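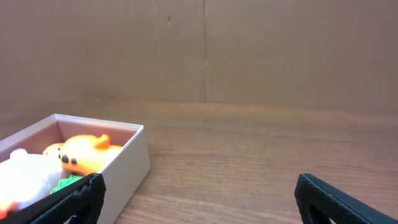 Futbridge firm says tidying up is still the hard part

FUTBRIDGE, 2023-03-04 – Anyone who has ever stepped on a toy in the dark will wish Kwabena Amoah well. He and his small team at Plelenov have spent the winter trying to get a robot arm to put things away, and on the whole they are pleased with how it is going, even if a patient five-year-old would still beat it hands down.

The work is plain enough to describe. There is a table, a white box with no lid, and a collection of soft toys, one of them bright orange and another white and fluffy, and the arm has to get them in and out of the box with two black fingers. Since January it has made 300 tries at a single toy per try, and it dropped or missed 49 of them.

"The fluffy ones are the trouble," said Amoah, who was cheerful about it and happy to talk for most of the afternoon. "You close the fingers and you think you have hold of the toy, and really you have a pinch of fur. My mother asks me every week when it's coming to her house, and every week I tell her to keep her broom."

A try takes around 8 minutes when the team stops to check everything, which they usually do.

Over at Kwofie, the housewares store on the other side of town, manager Efua Sowah has been following along with real interest. She would dearly love some help with returns, which come back to her in every sort of bag and box and have to be sorted before opening – a job that takes two of her people a good part of the morning. She doesn't expect a machine to take it on soon, and she said she wouldn't want one near the glassware in any case.

Plelenov plans to move on to folded towels next, using a softer set of fingers from Dralier. Amoah said visitors are welcome to stop in and watch, as long as they don't mind waiting.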